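Showing It by Hand: notes for the Privham talk
Speaker copy, 25 minutes plus questions

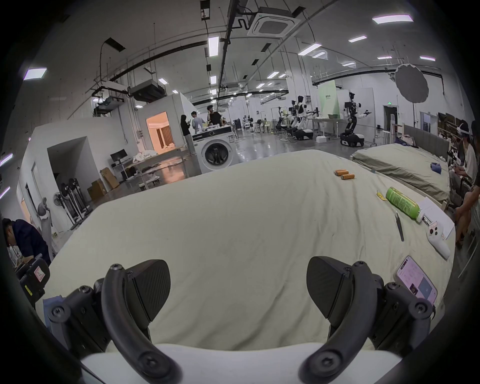 Start slow. Say hi, say where I work, and skip the company history (the last crowd checked their phones during it, and I don't blame them).

Opening question for the room: who here has taught a kid to tie their shoes? Wait for hands. Now ask who did it by writing out instructions. You take the laces, you do it in front of them, and then you hold their fingers and do it again. Everything I'm covering tonight is some version of that. There are two ways we do it at Karneo, and I want people to leave with a feel for both, and for which one I'd pick on a given morning.

FIRST WAY – the hand-held gripper

You carry a gripper around like a tool and do the job with it yourself. No robot needed while you're doing it. The camera on the gripper sees the fingers and whatever's in front of them, and that plus the movement is what gets learned from.

What I love about this one is how quickly people get going. Hand it to somebody, give them a bed with a few household things on it, and they're picking stuff up before you've finished explaining! The trouble is that they're picking it up like a person. They twist the wrist in a way no arm of ours can follow, or they scoop a pen along the sheet until it bumps into something. Great trick, hard to copy.

So, the rules I give new people. Read these out, they're short:
Come at the object from where a robot could come at it.
Close all the way, then lift. Don't lift while closing.
Keep your other hand out of it.
If you fumble, finish the fumble. Don't start over in the middle.

(Somebody always asks about that last one. Answer: a recovery is worth having. I used to throw those takes out and I wish I had them back.)

Story about the sheets. We did a whole batch on a tight, smooth surface and were very pleased with ourselves. Then we tried the result on a bed somebody had slept in, and it was hopeless. Wrinkles change everything. A thin thing lying in a fold sits at a different height, the cloth gets pinched along with it, round things roll off to wherever the dip is. We went back and redid it with the bedding messed up on purpose, and now I rumple everything between takes. Pause here, let them picture a grown adult un-making a bed for a living.

Numbers slide. We got 1,881 takes out of the first big push. Say it plainly and move on. Then the part I care about more: around 100 of those I'd show to a new person as an example of how to do it. The rest are fine, they count, they're just a bit ordinary. Don't let anybody read that as a failure rate.

SECOND WAY – driving the robot from a headset

Change of pace, stand on the other side of the lectern if there's room.

With remote control you put the headset on, pick up the controllers, and the robot's arms go where your hands go. Now it's really the robot's body doing the work, so if the elbow can't get there you find out right away. That's the big plus. You never end up with a beautiful demonstration the machine can't repeat.

The minus is you. You get tired. You lose the feel of things completely – your fingers tell you nothing, you're going by eye, and depth is the first thing to go. My first week I closed on thin air again and again, a thumb's width short every time. After lunch I'm worse than I am at 10 in the morning, and I've stopped pretending otherwise. We cap it at 2 hours in the headset per person per day. Take questions on motion sickness at the end, not now, or we'll never get to the good bit.

Practical stuff for anybody setting up their own:
Sit down to drive if the task lets you.
Give yourself a clear place to set the controllers down, and always use the same one.
Have a second person near the robot with a hand on the stop button. Always. I don't care how small the task is.
Say out loud what you're about to do. It feels silly for a day.

WHICH ONE, THEN

My honest habit: gripper for variety, headset for the awkward stuff. If I want lots of objects in lots of spots, I walk around with the gripper. If it takes both arms and some leaning, like getting a towel out of a washer, I drive.

Mention Anozie here. They're the ones who talked us into mixing both kinds for a single task, and I was grumpy about it until November, when I ran it myself and had to eat my words. 2 slides on this, go quickly, the second one has too much text and I never fixed it.

If I'm running long, drop the Uvetis comparison and go straight to questions.

QUESTIONS I'LL PROBABLY GET

How many takes for a new task? Depends on the mess. Say that, then give the bedding story again in one sentence.

Can anybody do it? Yes, with an afternoon of practice. Gamers are quick with the headset, and people who cook are lovely with the gripper.

Does it learn your bad habits? Oh yes. Tell them about my hovering – I hang over an object for a second before I go down, and so does the robot now.

Water is on the left. Leave the clicker on the table for the next speaker.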